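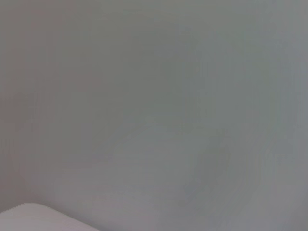

Storage of Roasted Coffee in Small Cafes
Project report, Group 13

1. Introduction

Roasted coffee loses its aroma when it is in contact with air. The owners of small cafes know this, but they often buy a large bag because the price per kilo is lower. In our project we wanted to learn how long an opened bag is used, and if the customers can taste the age of the coffee.

2. Method

We worked with two cafes, Druvow and Grelleck. Both buy the same medium roast from the roaster Shehu. In February we wrote down the day when each bag was opened and the day when it was finished. We also asked 100 customers to taste two small cups, one from a new bag and one from a bag which was open for 13 days. The customers did not know which cup was which.

3. Results

At Grelleck the bags were finished quickly, and the staff closed them with a clip. At Druvow the beans were moved to a glass jar near the window, so they had also light and warmth. During the month the two cafes together served 3,599 coffee drinks, but most of them were with milk.

In the test, 62 customers preferred the new coffee. The others preferred the old one or had no preference. We expected a bigger difference.

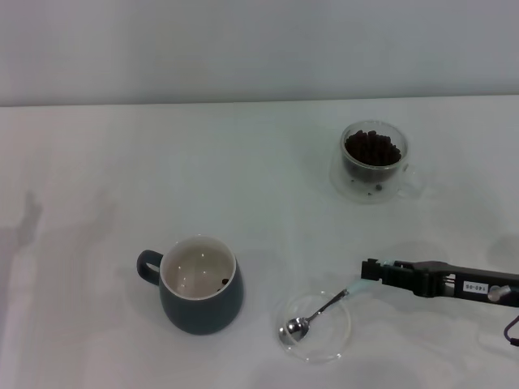
Thanasis Fragkou objected to our first draft that the result says little about milk drinks, as we only tasted black coffee, and he asked why the grinder setting was the same for both bags. We agree with the first point. For the second, we kept the setting fixed on purpose, but older beans may need a finer grind, so the old coffee was maybe treated unfairly.

4. Further work

The test should be repeated with milk and with a grind adjusted for each bag. Druvow has agreed to try smaller bags until the summer.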